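In Praise of the Leftover

January 28, 2018

I grew up in a house where supper on Thursday was a good deal like supper on Monday, only with more pepper. My mother cooked in big pots and saw no reason to apologize for it. A roast became sandwiches, the sandwiches gave way to hash, and whatever was still hanging around after that went into a soup she called "the meeting," on the theory that everybody who had been in town that week was bound to show up. I complained about it the way children complain about anything they are lucky to have. These days I live by myself in Mindonthorpe, in a second-floor apartment over a shop that sells vacuum cleaner bags, and I make the meeting myself most weeks, and I would like to say a few kind words on its behalf.

What got me started was a dinner last July. I had been invited over to a very nice home (I won't say whose) and when the meal was done, and it was a wonderful meal, a braised chicken with olives, the host picked up the platter and scraped half a bird straight into the trash. I must have made a noise. "Oh, we don't do leftovers," I was told, in the same tone you might use for "we don't keep snakes." Then the coffee came out and the talk moved on, and I sat there thinking about that chicken, and I am sorry to say I have been thinking about it ever since.

Now, I know there are decent reasons to feel that way. Some people ate the same pot of beans for days on end because there wasn't anything else, and if they've decided they are through with second-day beans for life, they have my blessing. Others were raised by a cook who treated the reheating of fish as a kind of sport. I had an aunt in Undel who could turn a perfectly good pork chop into something you could resole a boot with, and she did it every time, with love. So I don't want to scold anybody. I've been scolded about food by experts and it never once made me hungry.

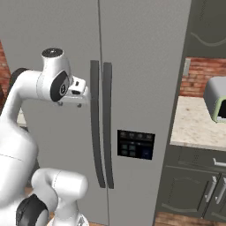
But I do think we've talked ourselves into a funny idea, that a meal belongs to the hour it was cooked in and turns into a sort of embarrassment afterward. You hear it in the word itself. Leftover, as if it had been passed over, the last kid picked for kickball. The restaurants have it figured out much better. There's a lunch counter here in town, Flallari, where the rice dish I love best is made from the rice of the day before, and they'll tell you so if you ask, and they'll tell you it can't be made any other way, as fresh rice goes to mush in the pan. They charge full price for it. They should! I'd pay more.

And a great many things are simply better the second day. Chili is. So is beef stew, and lasagna, and nearly anything with curry powder or cabbage in it. My potato salad needs a night to itself before I'd let company near it. I don't understand the chemistry and I've never wanted to, but I know that when I lift the lid on yesterday's stew the onions have quit arguing with the carrots, and I didn't have to do a thing but sleep.

It's also the nearest I come to being looked after. You come home late, your shoes hurt, it's raining sideways, and there's a dish with a plate on top of it that somebody fixed for you, and never mind that the somebody was you. I have eaten in some fine places. I once spent over 200 dollars on an anniversary dinner, back when I had an anniversary, and what I remember best of that whole weekend is the cold half of the dessert, eaten standing up at the motel sink with a plastic fork.

If you're out of the habit, start small. Cook twice the rice. Save the last of the roasted vegetables even if it's only a spoonful or two, and put them in an omelet. Buy decent containers with lids that really fit; I use the square ones from Rivadeneyra and I've had the same set for 20 years, minus a lid that went to a potluck and never came home. Write the day on a piece of tape, and please be sensible. I'm fond of old food but I'm not a fool about it, and anything that smells wrong goes out with no ceremony.

Warm it slowly, too. My mother used a low oven and a splash of water, with foil over the top, and I've never improved on that. The microwave is fine for soup and for people in a hurry, and I've been both kinds of customer, but it does terrible things to bread.

As for that chicken with the olives, I've tried to make it a couple of times since, going by memory. It comes out all right. I like it best the next day, pulled off the bone, with noodles and a little butter.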